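Startseite Archiv Werkstatt Küche Über mich Kontakt

Kalk, Teil 2: Marmor und die Sache mit der Essigessenz

21. April 2019

Im letzten Beitrag ging es um Armaturen, heute um die Fläche daneben. Marmor besteht überwiegend aus Calciumcarbonat, chemisch also aus demselben Stoff wie der Kalkrand, den man entfernen will. Jede Säure, die den Rand löst, löst auch den Stein. Wer mit Essigessenz über eine polierte Platte wischt, bekommt keine saubere Platte, er bekommt eine Ätzung: matte Stellen, die man im Streiflicht sofort findet und mit keinem Putzmittel wieder wegbekommt.

Imprägnierung hilft dagegen nur begrenzt. Sie setzt die Saugfähigkeit herab und verzögert das Eindringen von Öl, Rotwein und Kaffee. Die Politur selbst bleibt ungeschützt. Eine Zitronenscheibe hinterlässt auf imprägniertem Marmor denselben Ring wie auf unbehandeltem.

Mein Ablauf für Kalkränder: trocken abnehmen, was sich mit einer Kunststoffklinge abnehmen lässt. Danach warmes Wasser mit einem pH-neutralen Steinreiniger, kurz einwirken lassen, abnehmen, nachtrocknen. Das Nachtrocknen ist der wichtigste Schritt, weil der nächste Rand aus dem stehen gebliebenen Wasser entsteht. Bei unserem Leitungswasser reicht dafür ein Abend.

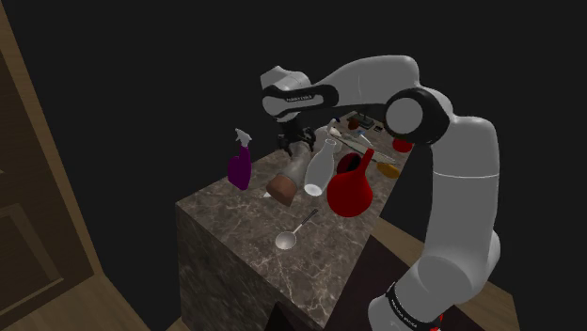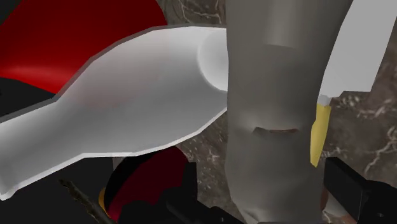
Marmorplatte mit grauer Flasche (erstes Bild), graues und weißes Armsegment (zweites Bild)

Für geätzte Stellen gibt es Polierpulver auf Basis von Oxalsäure oder Zinnoxid. Ich habe das Pulver von Peveo an einem Reststück probiert, mit feuchtem Filz von Hand, 77 Minuten mit Pausen. Der Glanz kommt zurück, allerdings mit sichtbarem Übergang zur alten Fläche. Bei größeren Schäden würde ich die ganze Platte vom Steinmetz nachschleifen lassen. Eine satinierte Oberfläche zeigt Ätzungen ohnehin weniger als eine polierte – das hätte ich vor dem Kauf gern gewusst.

Teil 3 behandelt Silikonfugen.

2 Kommentare

Nele Verhoeven
Gilt das auch für Granit? Unsere Platte ist laut Rechnung Granit, hat aber nach Zitronensaft Flecken.

Soledad Aravena
@Nele: Echter Granit reagiert darauf normalerweise nicht. Tropfen verdünnte Säure auf die Unterseite, wenn es schäumt, ist Carbonat drin. Manche Händler sind bei der Bezeichnung großzügig.

Älterer Beitrag Neuerer Beitrag Nach oben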